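## Toy library corner: the kitchen box

I finally got round to going through the play kitchen box in August, and oh, it had got into a state! Two of the old saucepans had lost their handles and there was a mysterious sticky patch in the bottom, so out came everything, onto the white table, for a proper sort.

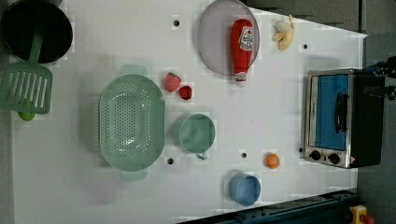
We've had the box since the Trotirness days, when Rosalía Arrieta talked us into buying play food in the first place (I was all for more trains). It has been out on loan 91 times, which beats even the Delley farm set, and I'd say it still has years left in it.

The colander is what the little ones fight over, I'm sorry to say. My own grandson wore it as a hat for most of a wet afternoon and wouldn't have his tea without it.

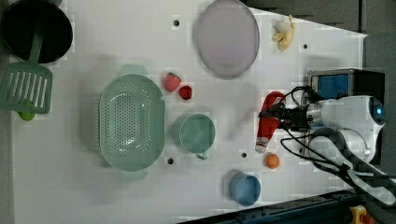

Fruit is where we lose the most. Small things go down sofas, and about 3 pieces a year never come home at all. Please have a look under the cushions before you bring the box back! The banana is the one I'd really miss, with its peel all splayed open at the top, and the two red strawberries are so easily left in a coat pocket. Oh, and if you want the green mug for a dolls' picnic, do take it, but it lives with the colander.

My favourite is still the Heinz ketchup, with its cream label and the little 1869 on it. Wipe it with a barely damp cloth, please, and keep it out of the washing machine.

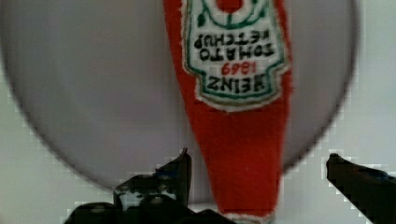 ### Borrowing the box

Loans are for 2 weeks, and you can pick up from the Hamada Room or the Trudach hut, any time after ten in the morning. Bring a big bag, the lid doesn't shut.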